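Berkgate Bedding Set: gallery

Berkgate is our simulated test set for robot arms that handle large pieces of cloth on furniture. The method we use it for is called Sotomer. It picks a grasp point on the fabric, plans a pull, and checks the new shape of the cloth before choosing the next point. The work was done by Zofia Szewczyk and Danuta Sobczak, with cloth physics handled by the Szulc solver.

Everything on this page is rendered. The full set holds 725 bed layouts in 11 room styles. Each room has one bed, one quilt and one fixed arm, and the rest of the furniture is picked from a shared pool. The task is the same in all of them: start with a quilt that is out of place and bring it to a target layout on the mattress.

The notes come first and the picture is at the bottom of the page.

What the method does

Sotomer works from camera images and from the joint positions of the arm. It does not get the true position of the cloth points, even though the simulator knows them. During training we used the true positions to score each pull, and that score is the only place they enter.

A pull has four numbers: where to grasp, how high to lift, which way to move and how far. The fingers close, the arm lifts, the arm moves, the fingers open. Then the camera takes a new image and the method decides again. Most runs use several pulls. A run ends when the method predicts that no further pull would improve the layout, or when it reaches the limit of 11 pulls.

We trained on 3000 starting states and held out 200 for testing. The held-out states use quilt patterns that do not appear in training. Room styles are shared between the two groups, so the results say something about new fabric and very little about new rooms.

Why patterned quilts

Our first version used plain cloth in a single color. The method learned to read shading, and it did well as long as the light stayed where it was. When we moved the light, the grasp points drifted toward whatever was darkest, often the gap beside the mattress.

We then switched to quilts with strong block patterns. A bold pattern helps in one way, as a bent line of squares shows where the cloth is folded. It also causes trouble. The edge of a printed band can look like the edge of the quilt, and an arm that grasps the middle of a band will lift a peak of fabric and leave the real edge lying where it was. Early Sotomer runs did this a lot. Adding the quilt outline as a second training target reduced it, though it still happens on patterns with a wide border in a different color.

Danuta drew most of the patterns. They are built from blocks on a grid, which makes it easy to check by eye whether the cloth model is stretching more than it should.

Edges that hang over the side

The hardest starting states are the ones where part of the quilt hangs down beside the bed. Gravity keeps pulling on the hanging part while the arm works on the rest, so a pull that would be fine on a flat mattress can slide the whole quilt toward the floor.

There is also a reach problem. The arm in these rooms has a fixed base, and a low grasp beside the mattress puts the wrist close to the bed frame. The planner throws out any path that comes too near the frame. In some layouts that leaves only grasps from above, near the place where the fabric turns over the edge.

Grasping at that turn works better than we expected. The cloth there is already bent, so the fingers have something to close on. The weak point is the lift. If the arm lifts straight up before moving sideways, the fabric bunches below the gripper and a crease forms across the quilt. A short sideways move at the start of the lift helps with this — we added it as a fixed rule and did not learn it.

Small objects on the bed

Many layouts include a small loose object on the mattress or close to it. These are not targets. They are in the set to see whether the method grasps the wrong thing and whether a moving quilt drags something along with it.

Objects are drawn from the Brarnness shape pool, which is a collection of odd, lumpy forms with no flat sides. We chose them for the collision shapes. A box or a ball is easy for the solver, and we wanted contacts that were less tidy.

Scoring ignores the object unless the quilt ends up on top of it. In that case the run is marked as covered and reported on its own line. Zofia argued for counting it as a failure. We kept the separate line so that readers can count it either way.

Rendering and cameras

Gallery renders use the fixed room camera, placed behind the arm and to one side. That view often has the arm's shoulder in the foreground, and the method has to cope with it in training as well. A wrist camera is available in the set but was not used for the main results.

Lighting is soft by default. Wall pictures, rugs and windows are changed from room to room and have no part in the task. The cloth is drawn at a finer level than it is simulated, so very small wrinkles in a render come from the surface shading and should not be read as real folds in the model.

Known problems

The fabric is a little too stiff. Real quilts sag more between two raised points, and ours hold a ridge for longer than they should.

Finger contact is simplified. Once the fingers close on cloth, the nearest points are fixed to them until they open again, so there is no slipping. Grasp results from this set will look better than the same grasps on hardware.

The mattress does not deform. A heavy press from the gripper stops at the surface.

Pillows were left out. We tried them in May and the contact between pillow and quilt was slow enough to double the length of a run. They may come back in a later version.

Using the renders

Renders may be used in talks and papers with credit to the Berkgate set. Please give the room style and layout number when they are known, and say that the renders are simulated. 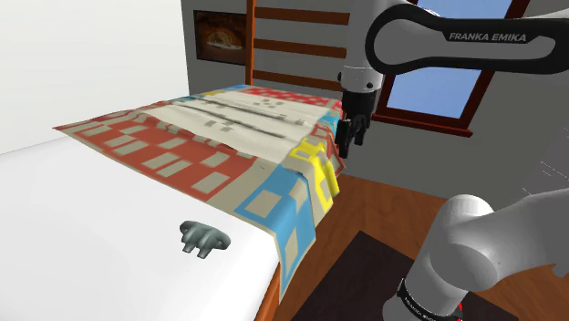
Gripper at the quilt's overhanging edge, with a crease running through the middle of the fabric. Simulated Franka Emika arm, fixed room camera.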